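About Closteo

Closteo is a wash, fold and mending service for households, small clubs and schools. We collect, sort, wash, dry, fold and return everyday clothing, and we do small repairs while we have it. We don't do dry cleaning, leather, wedding dresses or curtains.

The business was started by Eleni Georgiev, who had spent years in hotel linen and wanted to work with ordinary clothes instead. Her first customers were families in her own street. Snežana Vlachou joined as a partner not long after and took over the folding room and the mending bench. Eleni still runs collections, bookings and the wash floor.

We moved into our present premises on 17 April 2018. Before that we worked out of a converted garage with one line of machines and nowhere to put a decent table. The new building has a wash floor at the back, a drying area with racks and tumble dryers, a folding room at the side and a small front counter where you can drop off in person.

What we wash

Most of what comes through the door is casual cotton: T-shirts, windcheaters, trackpants, pyjamas, school polos, socks. We also take towels, sheets, tea towels and doona covers up to king size. Wool jumpers are washed separately on a cool cycle and dried flat, so please allow an extra day for those.

Every order is kept together from the time it is collected. Your clothes go into a numbered mesh bag and are not mixed with anyone else's. We have 364 bags in circulation. If you would like to keep your own bag between orders, there is a deposit, refunded when you hand it back.

We use an unscented liquid unless you ask for something else. If someone in your house has sensitive skin, tell us when you book and we will add a second rinse at no charge.

The folding room

Folding is the part of the job customers notice first, and it takes up more of our day than washing does. We fold on a flat surface covered in black cloth. Lint and stray threads show up well against it, and light-coloured clothes are easier to line up.

T-shirts are laid face down and smoothed from the middle outwards. The sides come in, the sleeves go back over, and the shirt is folded up from the hem. Printed shirts are done the same way as plain ones. Long sleeves take more time. A soft sweatshirt or long-sleeved top needs to be pulled straight at the shoulders before anything else is done to it, and each sleeve is laid down the back separately. If it is folded while it is still bunched, the creases stay in.

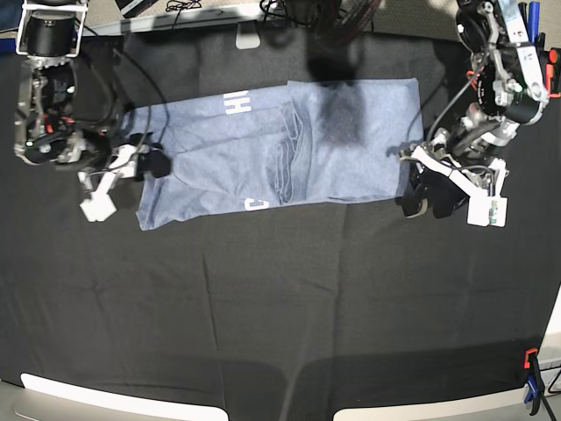
Blue knits on the black cloth, the first a printed T-shirt in a long fold, the second a long-sleeved top still crumpled. 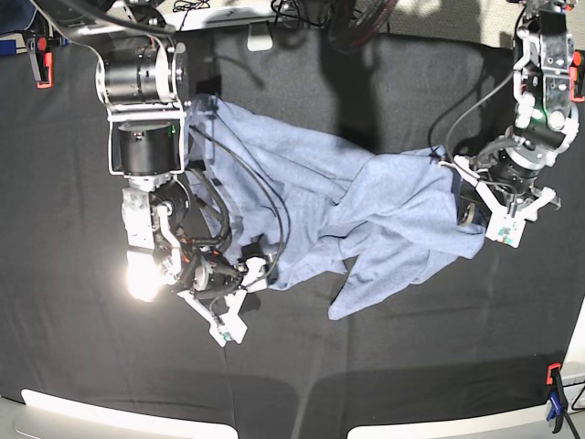 Mending

Snežana runs the mending bench on weekdays. We sew on buttons, close split seams, replace elastic, take up hems and patch knees and elbows. Loose buttons and seams shorter than a hand's width are fixed as part of the wash if you have ticked the box on your booking form. Anything larger is quoted first and we ring you before starting.

We keep a drawer of plain shirt buttons in the usual sizes and can generally find something close. If you have the original spare, pin it inside the garment in a small envelope and we will use that one.

Zips are done on Thursdays only, when the heavier machine is free.

Our customers

We look after 266 households on a regular run, most of them fortnightly. We also wash for the Nurnness junior netball club, two childcare centres and the Angelovski guest house, which sends us its towels and bathmats. Club uniforms are returned sorted by size unless the manager sends us a list of names.

Our delivery area covers the town and the near side of Cledireck. If you live further out you are welcome to use the front counter. There is parking behind the building, entered from the lane.

Our staff

There are 27 of us, counting drivers and casuals. New people start in the folding room beside someone experienced and stay there until they are comfortable with the full range of clothing, including fitted sheets. After that they can move to the wash floor, the vans or the counter. Several of our drivers prefer to split their week between the van and the folding table, and the roster allows for that.

We pay above the award and don't use unpaid trials. When we have openings they are listed in the front window and on the jobs page of this site.

Clothes you no longer want

We accept clean, wearable clothing at the front counter and pass it on to local charities each month. In November we run a larger collection for winter coats and jumpers, which are stored until the cold weather comes back. Please check the pockets first. Items that are stained or worn through can be left in the separate bin marked for rags. We cut these up and use them on the wash floor.

Missing or damaged items

Once in a while a sock goes astray or a colour runs. If something is missing from your order, let us know within a week and we will check the bag record, the dryers and the shelf where unclaimed items are kept. If we have damaged something, we will repair it or pay you a fair amount for it, up to $100 an item. Please keep anything of greater value out of the bag, or talk to us about it before you send it in.

Opening hours

The front counter is open Monday to Friday from 7.30 am to 5.30 pm, and Saturday mornings until noon. We are closed Sundays and public holidays. Collections run on weekdays only. Bookings and changes to a regular run can be made at the counter, by phone or through the booking form, and need to reach us by 4 pm the day before your collection.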